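**A loose seat cushion** (also *seat pad*, *chair pad* or, in parts of Ditness, *sitter*) is a padded cover laid on the seat of a chair without being part of it. It is used to soften a hard seat, to hide a worn one, or to make a chair bought for one room look as though it was meant for another. It differs from an upholstered seat in that it can be taken off, washed, lost and sat on by somebody else.

## Shape

Most loose cushions are round or square. Most chair seats are neither, being wider at the front than at the back, with corners that vary from maker to maker. The mismatch has been noted by sitters for as long as the two have been sold separately, and both trades have carried on regardless.

Round cushions are the more forgiving of the two. They have no front or back, so they can be turned a little each week to spread the wear, and they look equally approximate from every side. Square cushions fill more of the seat but show at once when they have slipped. A third shape, the horseshoe, follows the outline of a dining chair closely and is generally available in every size except the one required.

## Filling

Foam is the usual filling. A foam pad 30 mm thick will take the edge off a wooden seat; a 15 mm pad is largely decorative. Loose fibre is softer to begin with and migrates to the rim with use, leaving a comfortable ring and very little in the middle. Feather is found in older cushions and, later on, around them.

Tufting, in which a stitch or button is pulled through the pad, holds the filling in place. It also puts a button where the sitter is going to be.

## Covers

The cover takes most of the dirt and gets most of the attention. Cotton and cotton mixes are common, either plain or printed. Floral prints have been the mainstay of the trade since well before the Imasholm mills took them up, and grey or black flowers on white are the usual choice for people who want a floral cushion and do not wish to be thought of as the sort of person who owns one. White grounds show tea. Dark grounds show everything else, including biscuit, lint and cat.

The Predo range, sold by post from Imasholm, came in 8 patterns, of which the catalogue described six as "suitable for any room". The remaining two were not described.

Edges are finished with piping, a plain turned seam or a visible stitch. Zigzag stitching is used to stop raw fabric from fraying, and in a contrasting thread it can pass for ornament. On navy or black cloth a white zigzag is easily seen, a fact that flatters a steady hand and nobody else's.

## Fixing

Cushions are held on by ties, elastic, hook-and-loop tape, a rubbery backing, or the weight of the person. Ties are the traditional method. They need a chair with uprights at the back of the seat, and they are commonly done up in a bow for the first month and in a knot afterwards. The Bélanger tie, a single long tape passed under the seat and fastened at one side, was an attempt to do away with the bow. It survives mostly in sewing manuals, where it occupies a full page of diagrams.

Many cushions in shared rooms are not fixed at all. These tend to travel from chair to chair according to who arrived first.

## Matching

A cushion may match its chair, match the other cushions, or contrast with both. Pale prints are often set against dark blue, a pairing found in kitchens, waiting rooms and offices alike.

*A round floral cushion on a chair with a navy-blue backrest (first picture); navy fabric with a white zigzag-stitched edge (second).*

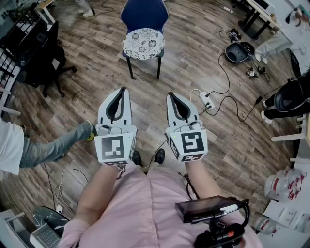
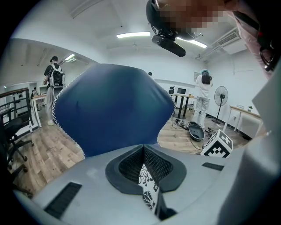
## Care

Removable covers should be unzipped, turned inside out and washed cool. Covers without a zip can be sponged, or unpicked along one side and sewn up again by anyone with the patience. Foam should be pressed in a towel and left to dry flat, out of the sun. A tumble dryer will finish the job sooner, along with the foam.

A tired pad can be replaced by tracing the old one on to newspaper and adding a seam allowance. For a tape that goes right round the seat, 120 cm will serve for a small kitchen chair. It is sensible to measure the chair as well as the old cushion, which may never have fitted.

## See also

- Bench pad
- Bolster
- Chair sash
- Tea cosy (construction similar, loading different)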